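Home | Blog | Workshop notes | Contact

Our budget for the small arm

In April I must give Lutz Steinbach one page with what we want to buy for the cloth folding work. Last year I wrote 6 pages and he read only the last one, so now I try to be short.

The arm is the easy line. Folovier gave us a fixed price, valid for 30 days. The things near the arm are more difficult. Ghizlane made a list of fingers, cables, a stand and spare pads, and it was already 67 lines when I asked her to stop.

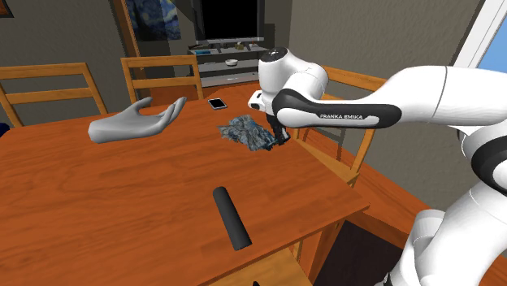
My plan is to spend on simulation first and to order the fingers later. Hazem thinks this is too slow, and perhaps he is right, but a wrong pair of fingers stays in the drawer for years. With the Franka over the dining table I can see how near the two fingers come to the blue cloth, and the phone lying a little behind it makes me want a line for softer pads. I did not have this line before. It will cost 100 euros, if the Bumach price list is still good.

I also leave some money for training days. Gwawr asked for this two times, and I forgot it two times.

The stand I have not decided. If somebody has bought one from Grallus, please write to me.

Recent posts
Who pays for the spare cables?
Reading a quote from Folovier
Rent or buy, my notes

Contact | © Naima Hajji | Back to top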